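Skaltgate Embankment Dam: Routine Surveillance Checklist, with Inspector's Comments
Issue 2, for use at all visits between statutory inspections

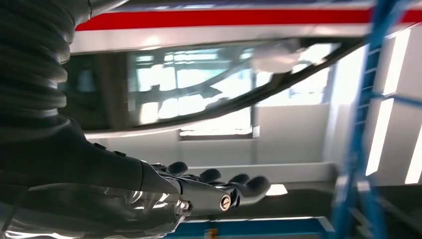 Radosław Nowicki asked after the last issue whether an item marked N/I counts as a fail. It does not. N/I means the item was not inspected, and it carries over to the next visit with its original date. An item may be marked N/I at 2 visits running; at the third it is reported to the supervising engineer as a defect.

Results are entered as S (satisfactory), M (monitor), A (action needed) or N/I.

Inspection by: Vasanthi Bhattacharjee
Checked by: Cyprian Wasilewska
Month: May
Start of walkover: 07:30
Weather: dry, light wind, overcast
Reservoir level: below spillway crest, steady

SECTION A. CREST AND WAVE WALL

A1. Crest level and alignment, by eye from both abutments — S
A2. Cracking along the crest road, lengthwise — M
Comment: Hairline crack in the surfacing near the left abutment, on the downstream side. Pins were fixed either side of it at the previous visit. No change in the gap between pins. Keep on M until a full summer and winter of readings has been taken.
A3. Cracking across the crest road — S
A4. Wave wall joints and sealant — A
Comment: Sealant missing from the joint next to the valve tower footbridge. The joint is open to the full depth of the wall. Repair within 30 days.
A5. Crest drainage, gullies clear — S

SECTION B. UPSTREAM FACE

B1. Stone pitching, displaced or missing blocks — M
Comment: Two blocks have settled below the general line, close to the normal water mark. They are still tight against their neighbours. Last recorded as S, but the water was higher then and this area was covered.
B2. Plant growth in joints — A
Comment: Woody growth to be cut and the stumps treated. Pulling is not allowed on the pitching.
B3. Floating debris against the boom — S

SECTION C. DOWNSTREAM FACE AND TOE

C1. Grass length suitable for inspection — A
Comment: Too long over the lower third. The walkover was done in strips, but small wet spots could be missed in grass of this length. Jalteo to bring the cut forward. C3 is to be repeated within 14 days of the cut.
C2. Animal burrows — S
C3. Wet areas, seepage, change in colour of grass — M
Comment: Soft ground at the right-hand mitre, same extent as before. No flow to be seen. Pegs left in place.
C4. Bulging, slips or hollows — S
C5. Toe drain outfall, flow and clarity — S
Comment: Clear. A jar sample was left standing during the rest of the visit and showed no sediment. The jar should be kept in the gauge hut with its lid on; it was found on the outfall step.
C6. Fencing and stock control — S

SECTION D. SPILLWAY

D1. Weir crest free of obstruction — S
D2. Channel walls, movement at joints — S
D3. Channel floor, damage or hollow-sounding slabs — M
Comment: One slab below the second step sounds hollow at its lower corner when tapped. Marked with paint. Warnent has been asked to price a core through the slab and a look underneath.
D4. Stilling basin, loose stone — N/I
Comment: Standing water too cloudy to see the floor. First N/I for this item.
D5. Footbridge over spillway, handrails and fixings — S

SECTION E. VALVE TOWER AND OUTLET WORKS

E1. Access, ladder and fall arrest equipment in date — S
E2. Air tested before entry to the lower chamber — S
Comment: Tested at the hatch and again at the foot of the ladder. Readings are on the entry permit and are not copied here.
E3. Upper draw-off valve, worked through full travel — S
E4. Lower draw-off valve, worked through full travel — S
E5. Scour valve, worked through full travel — M
Comment: Opened to 100 per cent and closed again. Stiff over the first few turns from closed, then normal. Grease the spindle and repeat at the next visit. If it is still stiff, Malinowski to look at the gearbox.
E6. Leakage past closed valves — S
E7. Position indicators agree with actual valve position — A
Comment: The upper valve indicator reads slightly open when the valve is fully closed. It needs resetting. Until then a tag hangs on the handwheel, and anyone reading the indicator should go by the tag.
E8. Standby lighting — S

SECTION F. INSTRUMENTS

F1. Piezometers read and compared with trigger levels — S
Comment: All below trigger. The standpipe nearest the right-hand mitre follows the reservoir level with the usual delay.
F2. Seepage weir, V-notch clean before reading — S
F3. Settlement markers, present and undamaged — M
Comment: One marker cover is loose. The marker itself is sound. Mowing crew to be shown where the covers are before the next cut.
F4. Telemetry level against gauge board — S
F5. Rain gauge level and clear — S

SECTION G. EMERGENCY ARRANGEMENTS

G1. On-site plan in gauge hut, current issue — A
Comment: The copy in the hut was the previous issue. The contact page differs. Replaced during the visit, old copy taken away and destroyed. Left as A until the copy at the treatment works has been checked as well.
G2. Out-of-hours numbers tested — S
G3. Access track passable for heavy plant — S
Comment: Passable, though the bend above the lower gate is tight and the verge is soft on the outside. A low loader would need someone walking ahead of it.
G4. Gate keys and spare set — S
G5. Siren test — N/I
Comment: Not due.

ACTIONS CARRIED FORWARD

A4, wave wall joint: Grażyna Tokarz, within 30 days.
B2, woody growth: Jalteo, with the next cut.
C1, grass: Jalteo. Inspector to repeat C3 within 14 days of the cut.
E7, valve indicator: Nikola Głowacki, before the next valve test.
G1, plan at treatment works: Nikola Głowacki.

CHECKER'S REMARKS

B1. Agree with M. Please measure the settlement of both blocks from a straight edge next time, so that there is a figure to compare.

C3. The pegs are useful only if their positions are on the plan. I could not find them on the current drawing. Add them before the grass is cut — the mower will not spare them.

D4. Try again after a spell without rain. If the basin stays cloudy, arrange to pump it down.

E5. The stiffness was also noted in the log by the previous inspector, in different words. Treat it as a repeat finding and bring the greasing forward.

Signed for the checklist: V. Bhattacharjee
Signed as checked: C. Wasilewska
Copies: supervising engineer, gauge hut file, treatment works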